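Section 4. Setting Up and Caring for the Cord Sorting Cell

4.1 Scope

This section covers the two-arm cell used to move power cords between open cartons. It applies to the table, the cloth, the cartons, the arm cables, the two-finger grippers and the wrist cameras. Care of the multi-fingered hand is covered in 4.6 only as far as the operator needs it. Controller settings are in Section 5.

The cell was first built to the Trellthorpe layout and was changed in February to take open cartons in place of the molded trays. Older copies of this section still show the trays. Discard them. This revision is dated 10 October 2019.

4.2 Before You Start

Anyone working inside reach of the arms must have the stop button within arm's length. The arms can move when a program is loaded, even if the Run light is off.

CAUTION: Cords handled in this cell must not be connected to anything at either end. Never plug a cord into an outlet while it is lying in a carton, for a test or for any other purpose.

CAUTION: Do not reach under a gripper to free a cord while the arm is powered. Stop the cell, lock the drive switch, then free the cord by hand.

You will need:

Hex keys, metric set
Torque driver, Cunha type B or equal
Lint-free wipes
Table clips
Cloth, green, matte
Open cartons, shallow, lids attached
Cell log

4.3 Preparing the Table

1. Stop the cell and lock the drive switch.

2. Wipe the tabletop. Let it dry before the cloth goes on.

3. Lay the green cloth over the far half of the table, on the side away from the arm bases. Leave the near half bare.

4. Clip the cloth along the far edge. Pull it toward the arms until the surface lies flat, then smooth it from the center out. Small wrinkles near the middle can be left. A fold high enough to lift the corner of a carton cannot.

5. Let any extra cloth hang over the side of the table. Check that the hanging part does not touch an arm cable.

6. Clear paper scraps, tape ends and loose bits of carton from the cloth and from the bare tabletop. The cord finder works by contrast and will sometimes report a dark speck as a plug.

Note: Worn or stained patches on the cloth are acceptable outside the pick area. Inside the pick area, replace the cloth.

4.4 Placing the Cartons

Two cartons are used. The full carton goes on the right and the receiving carton on the left. Both stand with their lids at the back.

1. Fold each lid fully back. A lid left leaning forward will be struck by the gripper on the way down.

2. Set the receiving carton wholly on the cloth, near the center.

3. Set the full carton to the right of it and a little closer to the arms. It may stand across the line where the cloth ends. Leave a gap of at least 10 mm between the two.

4. Look at the walls and floor of each carton. Scuffs and small tears along the lower edge do no harm. Replace a carton whose wall bows outward when loaded.

5. Put the cords in the full carton by hand. Do not press them down. The top of the pile must stay below the rim.

6. Jog the right arm to the hover point over the full carton and open the gripper. Check that both fingers clear the lid and the side walls.

7. Jog the left arm to its wait point above the bare tabletop, gripper open.

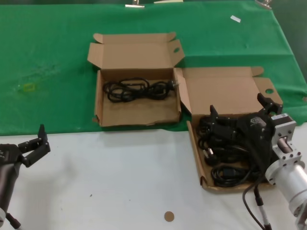
8. With both arms at rest, follow each arm cable by eye from the wrist to the table edge. A cable should hang free with enough slack for a full turn of the wrist. It must not pass under a carton or between an arm and the table.

9. Release the drive switch and run the Touch routine at low speed. Each gripper comes down to the height of the carton floor, pauses, and goes back up. If either one pushes on the cardboard, raise the floor height by 1 mm and run the routine again.

10. Write the final floor height in the cell log, with the carton batch number.

Note: Carton batches differ in board thickness. The Zilville cartons are thicker than the ones they replaced, and a floor height carried over from an old batch will be too low. Run step 9 for every new batch.

4.5 Checking the Two-Finger Grippers and Wrist Cameras

Do this check at the start of each shift and after any stop caused by force.

1. Close the gripper on a single cord, lift it clear, and hold for 10 seconds. The cord must not slide.

2. Open the gripper. Inspect the inner face of both fingers. The ridges must be sharp enough to catch a fingernail. Polished ridges are the usual cause of dropped cords.

3. Check the screws at the base of each finger. Tighten to the value on the gripper label. Do not use thread lock on these screws – the fingers are wear parts and have to come off.

4. Wipe the camera window with a dry lint-free wipe. Solvent clouds it.

5. Call up the wrist view. With the arm at the hover point, the tips of both fingers must show at the bottom of the view, one at each side, with the carton between them. If one finger is missing or sits much higher than the other, the camera mount has turned. Loosen the mount, square it, and tighten it.

6. Check that the plug of the test cord can be made out in the wrist view. Both prongs should be sharp. If they are soft, clean the window again before touching the focus ring.
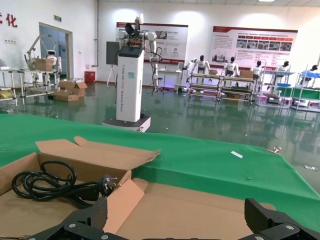

7. Run the Find routine ten times with the cord left as it is. The reported plug position should repeat within 2 mm. A wider spread with a sharp view points to lighting or to movement in the background.

8. Set the view mask so that it ends at the far edge of the cloth. Anything past that edge is ignored by the cord finder. The mask is lost when the camera is swapped and must be set again.

Note: Glossy floors throw back the ceiling lights, and the bright patches shift as the wrist tilts. Without a mask the exposure follows them and the black cords lose detail. Fixed exposure also works, but it has to be reset whenever the room lighting changes. The mask is preferred.

9. Replace the fingers as a pair after 50 hours of running, or sooner if step 1 or step 2 fails. Never mix a new finger with a worn one.

4.6 Fitting the Multi-Fingered Hand

The Stornov adapter allows a multi-fingered hand to be fitted in place of a two-finger gripper. The hand takes longer to set up and is more easily damaged. Use it only for jobs marked H on the job sheet.

1. Stop the cell and lock the drive switch. Take the two-finger gripper off and put the caps on its connector.

2. Fit the adapter with the notch facing the camera. Tighten the screws in a cross pattern, half a turn at a time.

3. Seat the hand on the adapter. Support its weight until at least two screws are in.

4. Check each small hex screw on the finger links. These loosen in service, and a link with play in it will give a false contact reading. Tighten by hand with the short key only.

CAUTION: Do not use the torque driver on the finger links. The lowest setting is still high enough to strip them.

5. Connect the hand and wait for the ready tone. The fingers will twitch as each one finds its zero. Keep clear.

6. Move the cartons out from under the hand. Leave bare cloth below it, with the yellow square mark in view.

7. Bring the hand down until the fingertips are just above the cloth, short of the yellow square. Fan the fingers using the Spread command.

8. Run the Square routine. The hand visits each corner of the mark in turn and stops above it. Compare the stopping points with the mark. An error in the same direction at all four corners is an offset and can be typed in. An error that changes from corner to corner means the adapter is not seated. Go back to step 2.

9. Return the cartons to the positions given in 4.4 and run the Touch routine. The hand is longer than the two-finger gripper, so the stored floor height must not be used.

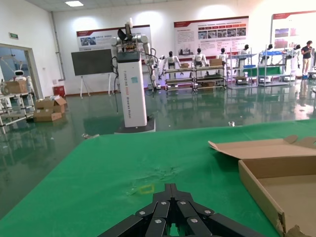

Aivar Kalniņš adds that step 8 should be repeated after the first hour of work with the hand, once the adapter screws have taken up load. On his cell the offset moved by up to 3 mm in that time and stayed put afterward. He also asks that the second set of values be logged on its own line, since a single overwritten entry hides the change from the next shift.

4.7 Service Intervals

Every shift: gripper check (4.5), cable check (4.4 step 8), clear the table.

Every 50 running hours: replace two-finger gripper fingers.

Every 400 running hours: replace the cloth, check the table clips, inspect arm cables along their full length for flattening or cuts.

Every 1,160 running hours: replace the wrist camera window and the adapter screws. Repeat the whole of 4.3 through 4.5 before returning the cell to use.

4.8 Common Faults

Gripper lifts two cords. The pile is too tight. Empty the carton, loosen the cords by hand and refill it.

Cord slips out during the lift. Check the ridges (4.5 step 2). If they are good, check the floor height.

Carton moves with the cord. A plug is caught on a torn wall or a flap. Stop the cell, free the plug, and replace the carton if the tear reaches the floor.

Find routine reports no plug. Check the mask, then the camera window. A plug buried under its own coil will not be found; turn the coil over.

Hand does not give the ready tone. Unplug, check for a bent pin, and reconnect. If the tone is still missing, refit the two-finger gripper and tag the hand for repair.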